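From: Felista Muriithi
To: workshop list
Subject: Re: Barasa arms, simulation first

Patricio Palacios wrote:
> Has anyone got the two-arm base into the simulator yet? I don't want
> to bolt the real wrists on until we know the reach is right.

Patricio, it loads now. I had the shoulder offset wrong by 24 mm — my typing, the drawing was fine. The right gripper is up near the cabinet front, next to the silver handle. The left is still upright by the log.

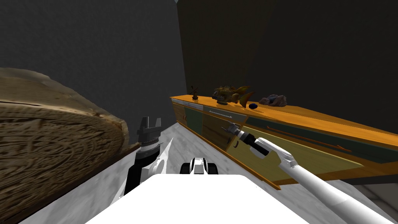 Do we need to print the elbow covers again? Only the left one, as the screw holes on it are too tight for the M3 bolts.

The cable runs are still to do. Jabari has over 10 metres of the thin flex in the Jedus box, so please don't order more. I'll put the corrected joint file in the shared folder tonight — use that one and delete the May copy.

Felista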